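3.2 Table setting

The second setting, which we call Nulbridge, was made to look like a small garden under the sky. The walls are blue with painted clouds, and an artificial cherry tree with pale pink flowers stands at the left – its branches cover a part of one cloud.

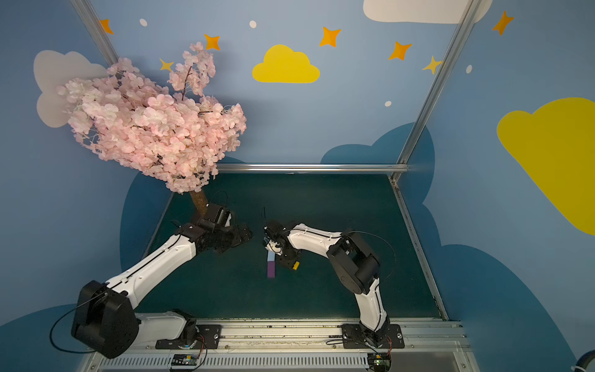 Figure 2. The Nulbridge setting, with the two-colored block upright on the dark teal tabletop.

The block is pale in its upper half and purple in its lower half, so its orientation is easy to judge. In the Coutinho setting we used the same block with plain walls.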